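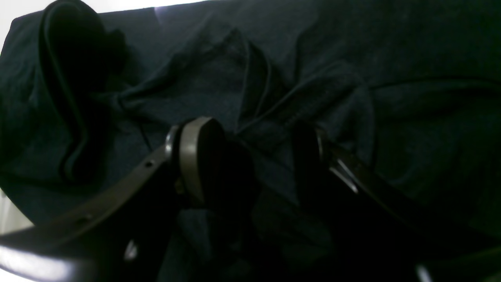

Kastriot Milošević wrote in after the September column to say that a fabric shaver had eaten a hole in the shoulder of his favourite navy jumper, and to ask whether any of them were safe on a knit. He had been using a cheap one with the guard off. My answer was to keep the guard on, and that I would buy one and try it properly.

The one I bought is the Trisden rechargeable fabric shaver, the larger of the two they sell. It cost $65 at a homewares shop in the city and came with a charging cable, a cleaning brush and one spare blade. I have been using it for nine weeks on jumpers, trackpants, a wool blanket and the arms of an old couch.

Trisden Fabric Shaver review
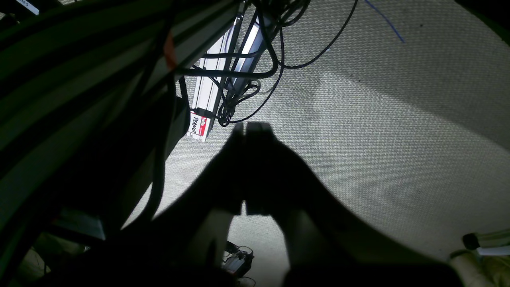
4 min read

The shaver is a round head on a straight handle. A perforated metal guard covers the blade, and a plastic spacer clips over the guard to hold it off the cloth. The spacer has two positions. The low one is for flat, tightly woven fabric and the high one is for anything with a loose knit. The instructions are printed in very small type on a single folded sheet, and the section on the spacer is on the back, where it is easy to miss.

Switching on takes a long press. There are two speeds, and I could not find much use for the lower one. It bogs down as soon as it meets a proper patch of pilling. The higher speed is louder than an electric toothbrush and quieter than a hair dryer, and I would not run it beside someone watching television.

On a cotton and acrylic jumper the result was good. Pilling under the arms came off in a few passes with the spacer on high. The cuffs took longer and I had to pull them flat with my other hand. Dark colours are where you see the difference most, as pills on navy or black tend to pick up pale fluff from everything else in the wash.

T-shirts need more care. The cloth is thin and wants to lift into the holes in the guard, especially near a seam. Lay the shirt on a firm surface, smooth it out and keep the head moving in small circles. I got a tiny nick beside a side seam by rushing, so I can't say the spacer makes it foolproof.

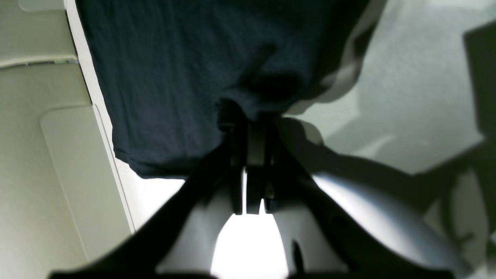

Dark fabric, most likely cotton.

The couch was the hardest job. It is covered in a Barerwood wool blend and the arms have been pilling since we got it. The Trisden managed one arm on most of a charge, and I had to empty the lint container four times. The container is too small for furniture. It slides off the side, and if you forget to switch off first you will be wearing the contents.

Battery life is stated as 60 minutes on the box in large print. On high speed mine lasts less than that under load, with a full charge taking two hours. There is a light that goes from red to green when it is done. It does not tell you how much charge is left while you are using it, and the motor simply slows down and stops.

Cleaning is simple enough. The guard unscrews, the blade lifts off and the brush gets the fluff out of the housing. Replacement blades are $9 and the shop that sold me the shaver keeps them behind the counter.

I also borrowed the Macedo shaver, which sells for $25 and runs on batteries. It is lighter and its container is bigger. The blade is coarser, though, and it left a faint track on a merino cardigan that the Trisden went over without a mark. For trackpants and blankets I would be happy with the Macedo.

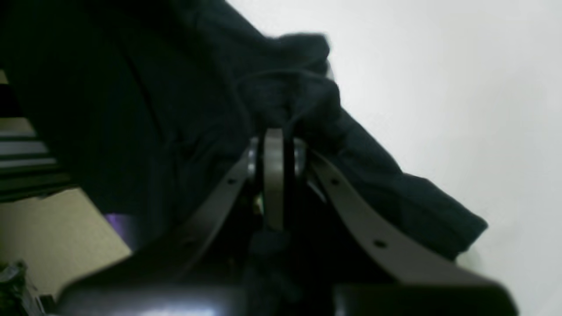
Who should buy it

If you own several good jumpers and wear them all winter, the Trisden is worth the money. If you have one couch to tidy up, get the cheaper one and put up with the batteries. Anyone with mostly linen or silk should leave both on the shelf and use a lint brush.

Rating: 7 out of 10. Points lost for the container, the lack of a battery indicator and the instruction sheet.

Reviewed by Venla Laitinen. The shaver was bought at full price.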